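Filed under: Neighbourhood, Odds and Ends

So I finally went to the community police night at the Adams Street hall, and I loved it! I'd put it off for ages (I had it in my head as a lot of folding chairs and a man reading out numbers) and it was so much better than that. I've been telling everyone at work, whether they asked or not.

It started because our street had a run of shed break-ins in July. Two sheds and a garage, all on the lane side, all on weeknights. We lost a cordless drill and my good pruning saw, and the people behind us lost both kids' bikes, which was miserable for them. I reported ours online and figured that was the end of it, but a reply came back with a file number and an invitation to this evening, and Maëlle Sawatzky from across the road said she'd come if I drove.

The constable who ran it was Ritva Ahonen and she was terrific. She had a big paper map of the neighbourhood taped to the wall and she got us to come up and mark where our back gates were. You could see it straight away: the lane between Temar Crescent and Jisora Road has no lights on it past the hydro box, and every one of our gates opens onto that stretch. I've lived beside that lane for years and never thought of it as one long dark hallway!

Then she talked about locks, and I took three pages of notes. I'd always bought a bigger padlock and felt clever about it, but she passed around a hasp that somebody had simply unscrewed from the outside. The padlock was still closed on it! Mine was put on the same way. I went out the next morning in my housecoat to check, and sure enough, four screw heads staring at me. You want the kind where the plate folds over the screws once it's shut, or else bolts that go right through the door with the nuts on the inside. I bought the bolts on Saturday and did the shed and the side gate before lunch.

The other thing I'd never done is write down serial numbers. Ritva said they recover bikes and tools fairly often and then can't match them to a soul, so they sit in storage and get auctioned off. I went home and did the whole house in one evening with a cup of tea, flipping things over and reading the tiny print with a flashlight. It's oddly satisfying, I'd do it again. Maëlle put hers in a spreadsheet (with colours) and I used the back of an old calendar, and I'd say we're both happy with our systems.

We also got going on the lane lights. There's a form for it with the city, and you need signatures from the houses on both sides, so I've been knocking on doors with a clipboard and meeting people I've only ever waved at. One fellow on the Temar side has a grapevine over his whole carport and sent me home with a bag of them. I'm only missing two signatures now, and one of those is away until the end of the month.

If you're on the lane and I haven't got to you yet, leave the porch light on and I'll come by after supper with the clipboard. I've got a spare pen. 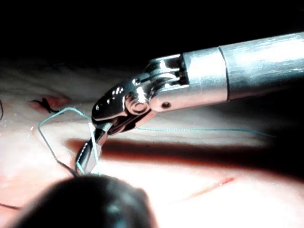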